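About Trarkum

Trarkum tests the claims made on kitchen and household goods and writes up what we find. We started because we were tired of packaging. A chopping board is "hygienic", a washing-up liquid is "gentle", a pan is "professional", and no one is asked what any of it means. We ask. Most of the time the answer is a long email with nothing in it.

We are a small company and we intend to stay that way. There are two of us full time, plus a handful of paid testers who use things in their own homes and fill in a form every week. The form is dull. It asks what you cooked, what you cleaned, what broke and whether you'd have noticed the difference if we hadn't told you to look. The last question is the one we read first.

Hiwot Woldemariam founded Trarkum after a long stretch writing instruction leaflets for a homewares importer. She wrote the words "wipe clean with a damp cloth" on more products than she cares to remember, and on several of them it was wrong. She still edits every report before it goes up, and she cuts most of the adjectives.

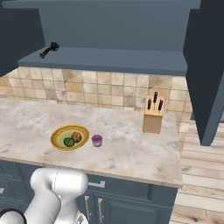 What we do

Each report takes one claim and follows it. We buy the item from an ordinary shop at the ordinary price. We write to the maker and ask what the claim rests on, and we wait 20 working days for a reply. Then we use the thing. So far we have looked at 973 claims, and the full list is on the reports page, including the ones where we got it wrong and had to go back.

Worktops take up a lot of our time. People spend more on them than on anything else in the kitchen, and the advice they get is poor. Ask three fitters how often to seal marble and you'll get three different answers, one of them "never". Lemon juice and vinegar will mark it. So will red wine if you leave it, sealed or not, and any salesman who tells you a sealer makes the stone proof against acid should be asked to put that in writing. We asked. One did, and then withdrew it.

We are no kinder to the cheap stuff. A laminate sold as "stone feel" feels like laminate. That may be fine by you – it's fine by Hiwot, who has it at home – but it should be sold as what it is. 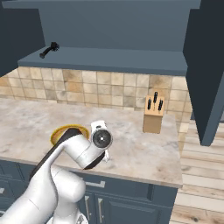 Cleaning sprays are the other big one. Up to a third of the questions in our inbox are about them, mostly from people who have been told they need a different bottle for each surface. We have yet to see good reason for more than a couple. Zistgate, our long-running spray report, is updated every February and remains the page that gets us the most complaints from manufacturers. We leave their letters up alongside it, unedited, and readers can make up their own minds.

How we are paid

Readers pay for Trarkum through subscriptions. We take no adverts, no free samples and no "partnership" money, whatever that is this year. We don't use shop links that pay us when you buy. A test budget of 200 pounds per report covers most things, and when it doesn't we say so and explain who paid the rest.

We share an office with Admasu, a book-keeping firm, and our website is looked after by Veltorik. Neither has a say in what we print.

Should you trust us?

Not on our word. We'd be odd people to ask for that. Every report lists what we bought, where, how long we used it and what we didn't check. Our homes are not laboratories, and a tester with hard water will get a different result from one without. If you think a report is wrong, write in and tell us which line. We reply to all of them, slowly, and corrections go at the top of the page where they can be seen.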